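Planumton Support — Player Tickets
Category: Saves and Cloud Sync
Subject: Jarkuvmont save rolls back to chapter 6 every time I quit
Status: Solved
Opened by: Alfredo Layug
Platform: PC

First message

Hi there! I've been playing Jarkuvmont since April and loving it, but ever since the last patch my save keeps jumping backwards. I'll play a whole evening, save at the inn, quit to desktop, and when I come back I'm standing at the start of chapter 6 again with the rusty lantern and no horse. It's happened four nights in a row now and I've lost the swamp boss twice (the second time I beat him without using a single potion, so you can imagine my mood).

Stuff I already tried before writing to you:

Restarted the game and the Zesbridge launcher. No change.
Verified the game files. It said everything was fine.
Made a new save in slot 2 instead of overwriting slot 1. Slot 2 was just gone the next day, like I never made it.
Turned off my antivirus for one session. Same thing.

I'm at 80 hours on this character and I really don't want to start over. Any ideas?

Update 1

Thanks for the quick answer! You asked for the version number, it's the one in the corner of the title screen that ends in 12. And yes, cloud saves are turned on. I never touched that setting, I think it came that way.

I looked in the save folder like you said. There's a file for slot 1 and the time on it is from last night at 11:40 pm, so the game is definitely writing something when I save. Then I opened the launcher, let it sit for a minute, looked again, and the time on the file had changed to some day weeks ago. So the launcher is swapping it out before I even hit Play!

Update 2

OK, tried the offline thing. I put the launcher in offline mode, played for an hour, saved, quit, went back in, and my progress was there. Horse and all. Then I went online again and boom, chapter 6. I did copy the save folder to a USB stick first, like you told me to, so nothing was lost this time. Good call on that one.

You asked if I'd changed anything on the PC or if there's a second machine signed in. I did some part swapping a while back, but the Windows install is the same one and the game has been on the same drive the whole time. The clock is right too, I checked it against my phone.

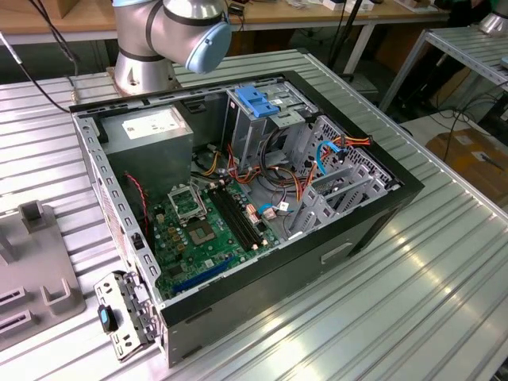

There is a second machine, though! I forgot all about it. My brother has my old laptop and my Zesbridge account is still signed in on it. He doesn't play Jarkuvmont, he only plays Song (the rhythm one), but the launcher starts up with Windows and he leaves it running all day. I asked him to look and Jarkuvmont is still installed there, with a little orange cloud next to it that says "sync pending."

Update 3

That was it, I'm pretty sure. What I did, in case somebody else finds this ticket:

Signed out of Zesbridge on the laptop and uninstalled Jarkuvmont there.
Turned cloud saves off on my PC.
Copied my good save back from the USB stick.
Started the game once, loaded the save, saved it again in the same slot, quit.
Turned cloud saves back on and picked "keep local files" when it asked.

That last window is easy to click past — the button that's already highlighted is the cloud one, and I'm guessing I hit Enter on it after the patch without reading. Could you pass along that it should show the date of both saves? I would have caught it right away.

Update 4

Played three evenings since then and every save stuck. I'm in chapter 9 now and the swamp boss is staying dead. My brother signed in with his own account and wants to know if his Song scores can be moved over from mine, but I'll open a separate ticket for that one. You can close this. Thanks again for all the help!

Alfredo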